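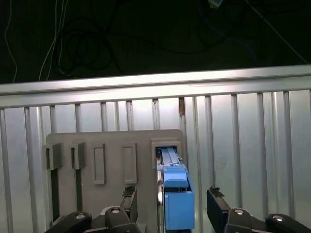

Where can walkers stay overnight once the new Brolum lakeside path opens in May?

At the Griffiths, the old ferry inn on the Brolum shore, which reopens in the same week with fresh rooms, a proper drying room for boots and a kitchen that starts serving breakfast at six in the morning.

Brolum inn opens its doors again in time for the walking season

It's been a long wait, and what a pleasure to be able to write this at last: the Griffiths is coming back! The inn beside the old ferry landing at Brolum has been shut for 2 winters while the roof, the staircase and nearly all of the plumbing were put right, and bookings are now being taken for stays from May onwards.

Anyone who knew the place before will recognise it straight away. The low front with its deep window seats has been kept, and so has the long dining room facing the water (still the best spot on the lake for watching the evening boat come in). The bar has moved to the other side of the hall, where the luggage store used to be, and the space it left has become a small reading room with a stove, local maps and a shelf of well-thumbed paperbacks that guests are welcome to carry off with them.

Upstairs the changes are much bigger. The bedrooms at the back, which used to be dark and a bit of a squeeze, have been knocked together into family rooms that look out over the orchard. Those at the front keep their old size and their old floorboards, creaks included, but each now has its own shower. The attic has become a bunk room for walkers and cyclists who only want a clean bed and somewhere to charge a phone. Bed linen is included in the price and towels can be hired at the desk.

The timing couldn't be better. The lakeside path, which until now gave up in a field just beyond the boatyard, has been carried on all the way to Nirkov, with a boardwalk through the reed beds and a new footbridge at the mill stream. That makes it possible to leave the inn after breakfast, walk the whole western shore and be eating cake in Nirkov by early afternoon. The return trip can be made by boat, and the inn will sell boat tickets at reception so that guests don't have to queue at the landing.

For people who like their days steeper, the climb to the Fultari viewpoint begins almost at the back gate. It's 600 metres of ascent, much of it through beech woods, and the last stretch above the trees is glorious on a clear morning. The hut at the top sells soup and cold drinks in the warmer months but has no beds, so walkers need to leave enough daylight for the way down. Packed lunches can be ordered from the inn's kitchen until nine the evening before.

And the food! The new menu is short and changes with what comes in. Lake fish will be on most evenings, along with dumplings, a barley stew that was a favourite under the previous owners, and an orchard apple tart that won over everyone at the tasting evening in March. There are good choices for vegetarians too, which wasn't always true in the old days. Non-residents can eat here as well, though tables by the window are held for overnight guests until seven.

Cyclists have been well looked after. There is a locked shed in the yard with a workbench, a pump and a hose for muddy wheels, and a drying room next to it with racks for wet gear. Dogs are welcome in the ground-floor rooms and in the bar. Drivers will find parking behind the orchard, reached by the lane beside the chapel, and the bus from Nirkov stops at the end of the drive.

The opening weekend will have music in the garden from four in the afternoon, with free boat rides around the bay for children and an open house for anybody who simply wants to look round the rooms. The first 1000 visitors to the inn this season will be given a printed map of the lakeside path, with the springs, picnic spots and swimming places marked on it. It's a lovely thing, drawn by hand, and the swimming places alone make it worth having. A further 3000 copies are going on sale in the shops at Brolum and Nirkov, with the money going towards the upkeep of the boardwalk.

Rooms can be booked by telephone or at the inn itself, where the desk is staffed from eight in the morning until ten at night. Bunks in the attic can't be reserved more than a month ahead, so there should be something left for those of us who make up our minds when we've seen the forecast. Family rooms for the summer holidays are going quickly.

The inn will stay open until the end of October, closing then for the winter and opening again for the Christmas market. A sauna down by the water is planned for next year, if permission comes through.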